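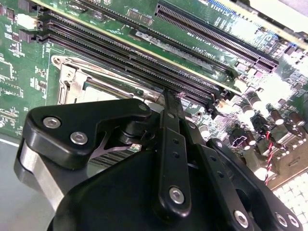

Memory and Board Work Cell – Safety Walkaround, With My Comments

Site: Villomdale refurb shop, bench cell
Done: 18th July, before the Monday start
Form: the Hodex cell checklist, the long one

I filled this in the way I always do, meaning the box gets a word and then I ramble underneath it. If you only want the results, read the first line of each item and skip my chatter. Items marked FIX need to be closed before the cell goes back on automatic.

PART A – BEFORE ANYBODY REACHES IN

1. Emergency stop buttons reachable from every working side
OK.
I pushed all of them, reset all of them, and checked that a reset on its own doesn't start the arm moving again. Please do it that way too and don't just look at the buttons and tick the box. The one behind the parts rack is reachable, but I had to shove a chair out of the way first. Chair is now in the hallway and I'd love for it to stay there!

2. Guard door interlock stops motion
OK.
Tried it at slow speed, then at the normal running speed. The door has a bit of sag to it and you have to lift as you close. Not a safety problem today, but a door that annoys people is a door that gets propped open, so I'm putting in a ticket for the hinge.

3. Lockout point labeled and usable
FIX.
The label has gone so faded I only know what it says from memory. Lock itself works fine. New label, bigger letters, and let's put the air shutoff on the same sign. Killing the power doesn't dump the air line, and people new to this cell don't always know that.

4. Teach pendant: enable switch works in all three positions
OK.
Let go and it stops, squeeze hard and it stops. The cable has a kink near the plug that I don't like the look of. It passed, but I've written it down for August so we look at it again.

5. Manual speed limit set for hands-near-arm work
OK, with a nag.
The limit was right when I checked. I'd still like whoever is teaching points to read it out loud to the second person before starting. It feels silly for the first week and then you stop noticing.

PART B – THE COMPUTER ON THE BENCH

6. Case unplugged from the wall, power button held down afterwards
OK.
Hold it for a slow count, don't just tap it. The cord goes in the tray on the outside of the guard where everyone can see it. If the cord isn't in the tray, treat the machine as live.

7. Coin cell left alone unless the job sheet says otherwise
OK.
Unplugging from the wall doesn't take the battery off the board, so there is always a little bit of power hanging around. Keep metal tips away from it. I wrote the same thing on the last form and I'll probably write it on the next one.

8. Loose cables checked against the path of the fingers
Needs care every single time.
This is the item I spend longest on. Cables that arch up over a board are right where a finger wants to pass, and the arm won't feel a thin one until it has already pulled it. Look from above, then get down and look from the side. If a cable crosses the path, move the cable or move the path, and run it slow once before you trust it.

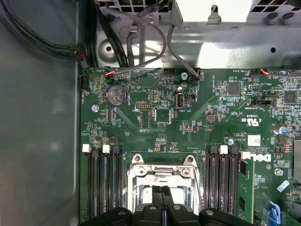
Dell board in its case, gripper over the processor socket, cables across the top.

9. Processor socket treated as a no-touch zone
FIX.
The keep-out zone in the program is too small for my taste. It covers the socket opening and stops right there, and I want it to take in the metal retention frame and the lever as well. Bent pins are how we lose boards. Waiting over the socket is also a bad habit – park off to the side, so that if anything does drop, it drops on the bench mat.

10. Memory slot approach: straight down, low force, latches checked first
OK.
Check the latches with your own eyes before the run. On boards where the two ends of a slot are different, don't assume they behave the same. Press force is set to 17 on the controller scale and the stop trips at 16 percent over, and please leave both numbers where they are. If a module won't seat, stop and find out why. Pushing harder is never on the list.

11. Tall parts mapped
OK.
Capacitors stick up a lot more than you'd think once you are coming in at an angle. Check the sides of the gripper too, all those linkage bars and screw heads, because the fingertip is usually the one part that clears.

PART C – THE GRIPPER

12. Screws on brackets and linkages snug, paint marks lined up
FIX.
All snug by hand tool. The paint marks are another story, I'd like every screw re-marked so a turned one shows up at a glance. We have the Bornetti marker pens in the drawer and they work well if you wipe the oil off first.

13. Fingertips free of chips and burrs
OK.
Run a cotton swab along each edge. If it snags, swap the tip. I used to do it with a bare finger and I don't recommend that.

14. Static grounding, arm and operator
OK.
Wrist strap tested on the Güneş tester by the door. Bench mat tested too. Log your strap result every shift, even when you're only popping in for a minute (I know, I know).

PART D – PAPERWORK AND PEOPLE

15. Cycle log up to date
OK.
The counter reads 237 since the last gripper service. Service is not due yet.

16. Second person in earshot during teaching
OK.
In earshot means without headphones!

Open items: 3, 9 and 12. The hinge ticket and the pendant cable can run alongside, they don't hold up the start. Initial next to each fix when it's closed, then drop the sheet in the tray by the door.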